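Home | Stock | Repairs | Interviews | Contact

Shelving the Last Box: Kadir Karabulut on Sorting Used Paperbacks

2024-06-21

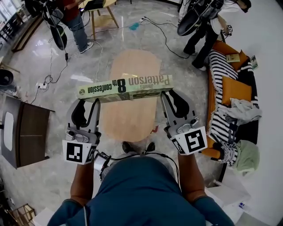

Kadir Karabulut handles paperbacks by the two ends, never by the top of the spine. He has done it that way through 11 years at Thampi, the secondhand book dealer in Semdale, and he starts there when asked what separates a good sorter from a slow one.

"Most damage to a used paperback is done by a finger hooked over the head of the spine," he said. "People pull it off the shelf like a drawer. The cover splits at the top and the split runs. If you hold it at both ends, flat, the glue carries no load."

Thampi takes in household collections, mostly from people moving to smaller homes. The books come in mixed boxes, and most of the volume is popular fiction. Karabulut estimates that crime and thrillers make up the largest share, with James Patterson the name he sees most often.

"A long series is good stock and awkward stock," he said. "A reader who wants number six won't take number nine. So I don't shelve a series book by title. I shelve by author, then by series number, and the number has to face out or be on the slip."

The slip is a strip of plain card inside the front cover with the grade, the date of intake and the series number where there is one. Thampi uses four grades. Grade one has no crease in the spine. Grade two has creases but a square block, meaning the pages have not leaned to one side. Grade three leans. Grade four goes to paper recycling, along with anything that smells of damp.

Lean is the fault that buyers complain about most, he said, and it is the easiest to check. The book is laid on a flat table and viewed from the foot. If the front cover overhangs the back by more than the thickness of the card slip, it drops a grade.

"You need a hard, level surface and decent light," Karabulut said. "I've seen people grade on a sofa. You can't judge square on a cushion."

He prefers a long table to a wide one. Boxes go at one end, graded stock moves toward the other, and the sorter works from the side without reaching over finished piles. A narrow oval top also has no corners to catch a box on, although he concedes that it wastes some space where the ends curve.

His colleague Detlef Reuter, who runs the repair bench, disagrees on the table. Reuter wants a rectangle with a raised lip.

"Books slide," Reuter said. "A glossy cover on a smooth top has very little friction. Stack 11 of them and bump the table, and you are picking them up off the floor."

Reuter repairs only grade two books with a loose cover. He uses a cold-set adhesive from Wevico, applied with a thin brush along the hinge, and leaves the book under weight overnight. Price labels come off with low heat from a hair dryer and a plastic scraper. He no longer uses solvent – it lifted the ink on too many covers.

The stock list was moved in October to Jorkus, an inventory program that Karabulut describes as adequate. It holds nearly 2,000 titles at present. Entering a book takes him less than 30 seconds if the barcode is intact. Older printings without one are typed in by hand, and he keeps those for the end of the shift.

Asked what he would change, Karabulut named the boxes. Large cartons arrive overfilled and the bottom layer is often bent.

"Small boxes, spines down or lying flat," he said. "Never with the page edges down. The block pulls away from the cover under its own weight, and then Detlef gets it."

Reuter agreed on that point. He added that newspaper should not be used as padding, as the ink transfers to pale covers and does not come off.

Comments

marlow_t: Spines down is right. I lost most of a set of westerns by packing them with the pages down for a move across the state.

Inge: Does the hair dryer trick work on the foil stickers? Mine just tear.

dreuter: Inge, foil needs longer at a lower setting. Start at one corner and pull back flat against the cover.

paperback_pete: I'm with Reuter on the lip. Also, four grades is one too many. No customer of mine has ever asked about lean.

Previous | Next | Back to Interviews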